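Burville Snack Makers Open a Third Season of the Grirnedside Table Fair

BURVILLE - Saturday, September 19, 2020 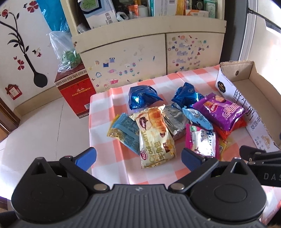 Rima Hamdan thinks the fair should have moved to two days years ago, and told the organizers so before they had finished unlocking the hall. One day, she said, is barely enough time to get through the savory end.

The organizers have taken this under advisement, as they did last year. The Grirnedside Table Fair remains a one-day event, open from late morning until the food is gone, and it returns this season with 247 entries from home cooks and small producers. The rules are the same as ever: everything must be bite-sized, everything must be made within the county, and no entry may be described on its card as "famous."

Vurkireck, the Burville dry goods company that sponsors the fair, will again award a prize of $1000 to the best new snack. Last season's prize went to Ka-ming Cheng for a sesame and black pepper cracker that split the judges, and in two cases a filling. Cheng has since adjusted the recipe.

"We want people to try something they would never buy," said Chia-jung Kao, events manager at Vurkireck. "If they then buy it, so much the better. We do sell flour."

New this year is a class for snacks made from leftovers, suggested by Po-yen Hsiao after what he calls a difficult week with a large pumpkin. Entries so far lean heavily on rice and stale bread - and there is one trifle, which is under review as to whether it can be eaten standing up.

Judging is by 3 tasters, who sit apart and compare notes only at the end. Cheng-en Chung of the Chuang bakery chairs the group and has asked visitors not to wave at him while he is chewing.

Admission is free. Tasting tickets are sold at the door, and cards listing ingredients will be set out with every entry. Parking on the hall side of the street is limited and will be taken by the bakers, who get up earlier than you do.

Entry forms for next season will be available from the Vurkireck counter in Burville once the tables have been folded.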